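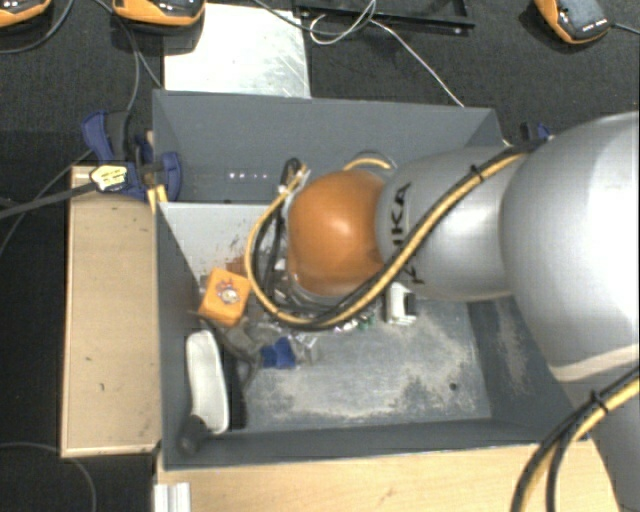

*The picking cell, with a KUKA arm over the grey bin.*

**Call for participants: bin-picking kit trial**

Kalmont is looking for people to try out the Pisonon kit before it goes on sale. The kit is a software package and a set of mounting parts for small firms that want a robot arm to pick mixed items out of a bin. We need to know whether someone new to it can set it up from the printed guide alone.

**What you would do**

- Follow the guide and set up a picking job on our arm
- Refill the bin with mixed goods between runs
- Note down any step that is unclear or wrong
- Talk through your notes with us at the end

**Who can apply**

You should be 18 or over and work in packing, stores, maintenance or a similar job. You don't need to have programmed a robot before. People who have worked for Kalmont or Jurner can't take part. Safety shoes are required and we can lend you a pair.

**Time and pay**

There are 68 places. Each person comes for two half days and is paid £691 after the second, plus travel within the county. Sessions run until December.

**How to apply**

Write to Tín Quách at the Kalmont office, quoting reference 976. Give your current job, your shoe size if you need to borrow a pair, and any dates you can't manage. Questions about access to the building go to Abilio Barroso at the same address.

Posted March 13, 2019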